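Care of Building Blocks
Tuvdale Household Advice

Coloured building blocks are best kept in an open-topped bin with a flat floor. Large yellow pieces should be placed first.

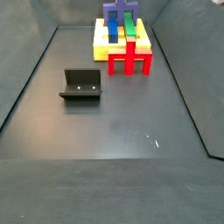 How often should blocks be wiped?
Once a month is sufficient for a household set. A damp cloth should be used, and the pieces dried before storage.

Pieces of irregular outline, such as an H shape, should be laid flat. 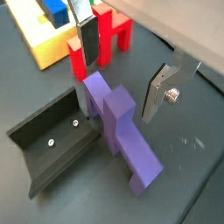

Narrow bars may then be placed alongside them. Sets of more than 36 pieces should be divided by colour. 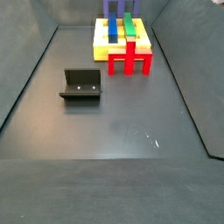 Page last changed: July 14, 2018

Damaged pieces should be set aside for repair.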